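Chapter 7
Estimating the State of a Suture Task

The last two chapters treated the planner and the low-level controller as if both were handed a complete and correct state at every tick. Arm poses came from the encoders, the needle was a rigid body with a known pose, and the pad was a fixed plane. None of this holds on a real bench. This chapter drops those assumptions one at a time and builds the perception layer that has to fill the gap.

The running case is the Bedham bench, a two-arm setup used to close a straight cut in a practice pad with interrupted stitches. Its software is split into three processes. Masden runs the joint and Cartesian control loops. Elik takes in the camera streams and publishes a state estimate. Laryea is the task planner, which reads that estimate and picks the next motion primitive. The split follows a design by Theophilus Bonsu, and the interface between Elik and Laryea is the subject of most of what follows.

7.1 What the planner needs to know

Laryea chooses among a small set of primitives: pick up needle, drive needle, pull thread, wrap, tighten, cut. Each has preconditions. "Wrap" requires that the needle or the long end of the thread be held, that the other gripper be open and empty, and that a clear path exist between the jaws and the knot. Some of these can be read from the joints. Jaw angle is one. Most cannot. Whether a jaw that reports itself closed is holding a needle or holding air is a question for the cameras.
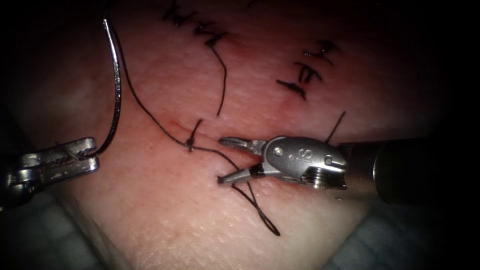 Figure 7.1. Overview camera. The left tool holds the needle; the right tool is open beside the knot, and the thread runs from needle to knot to a hanging loop.

Consider the state in Figure 7.1. The needle can be described by six pose numbers plus a grasp point on its arc. The thread has no such short form. Elik stores it as an ordered chain of nodes, with labels for the places where it meets the needle, the knot and the pad. The order matters more than the exact shape. A planner can tolerate a node that is off by a few pixels, but if the chain is traced in the wrong order at a crossing, the next wrap will be planned around the wrong strand.

Old stitches make the problem harder. Their cut tails have the same color as the active thread, and a long tail may lie close to the wound. Color alone will therefore join strands that are not connected. Elik grows the chain outward from the needle end and accepts a new node only if the change in direction stays under a set limit. Dark pieces that cannot be reached in this way are kept in a separate list and passed to the planner as clutter.

7.2 Two views, two kinds of error

A fixed camera sees the whole wound but loses detail near the jaws, and in most poses one tool hides part of the thread. A camera mounted close to the instrument has the opposite problem. It resolves the jaws and the nearby strand well, but its own tool covers part of the view and objects at other depths go soft.
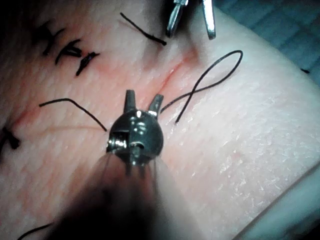 Figure 7.2. Close view along one instrument. The thread loop to the right of the jaws crosses over itself; the knots at upper left are slightly out of focus.

The crossing in Figure 7.2 is the standard hard case. At the crossing the tracer has more than one way to continue, and a single image may not show which strand is on top. Elik keeps both candidate chains, each with a weight, until a later view separates them. Laryea may act while two chains are alive, but only with primitives that are safe under both.

Specular highlights are a second source of error. Polished jaws and bright specks on the pad saturate the pixels they cover, and a thin strand passing in front of one can appear broken. The tracer bridges short breaks and lowers its confidence in the bridged nodes — it does not delete them.

7.3 Timing

Masden closes its loop every 2 ms. Elik is far slower, so each estimate carries the time its image was exposed, and Masden keeps a buffer of the last 2000 joint samples. When an estimate arrives, the arm pose is looked up at the exposure time before the two are combined. Using the current pose instead shifts the jaws relative to the thread by the distance moved in between.

Section 7.4 sets up the chain model formally and derives the update used at each new image. Readers who have skipped Chapter 4 should review the material on hand-eye calibration before going on.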